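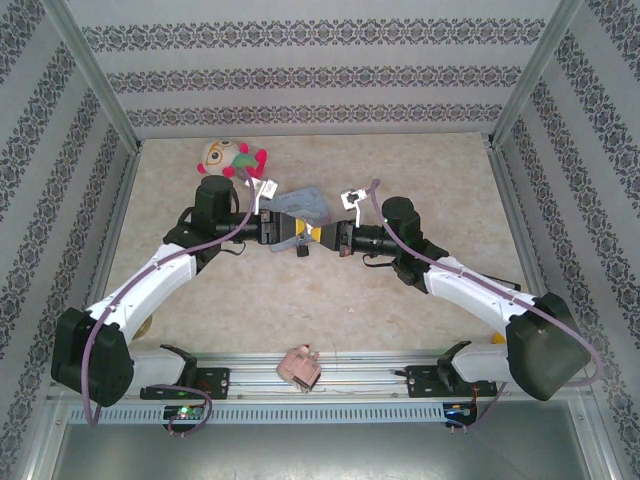 Briltero servers close for good on 2021-06-08: what we know so far

1/ Pultley has confirmed it is ending online play for Briltero. The single-player campaign stays on your drive and will still launch. Co-op, the trading post and ranked all go.

2/ The last ranked season won't be finished. Standings freeze as they are. Peak players over the past month came to 3,196 according to the studio's post, well down from February.

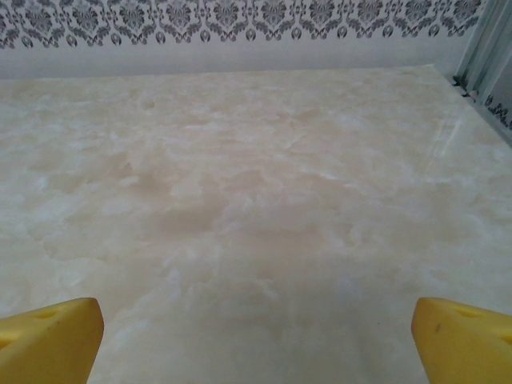

Marble-patterned top, damask border on the wall.

3/ Refunds: if you bought the Situra expansion in the last 70 days, you can claim it back through your account page. Older purchases get nothing. Gift codes aren't covered either, which has upset a few people on the forum.

4/ Lead designer Martti Valtonen wrote that the team looked at handing server files to players but couldn't clear the licensing on the netcode.

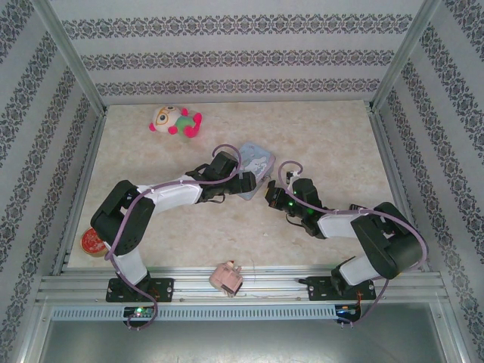
He didn't rule it out for later. I wouldn't plan around it.

5/ Sivaprasad Chowdary, who runs the Liang clan, is organizing one last raid night. It's capped at 100 players across 3 servers. Sign-up is on the clan's page, and you need to be max level. 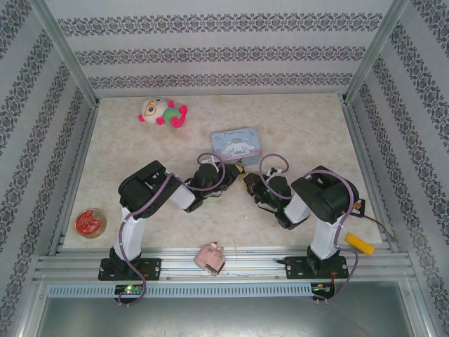
Two arms on the one rail, grippers nearly meeting.

6/ If you want your character screenshots and match history, export them now. The export button is under Profile, then Data. Mine took most of an evening to come through.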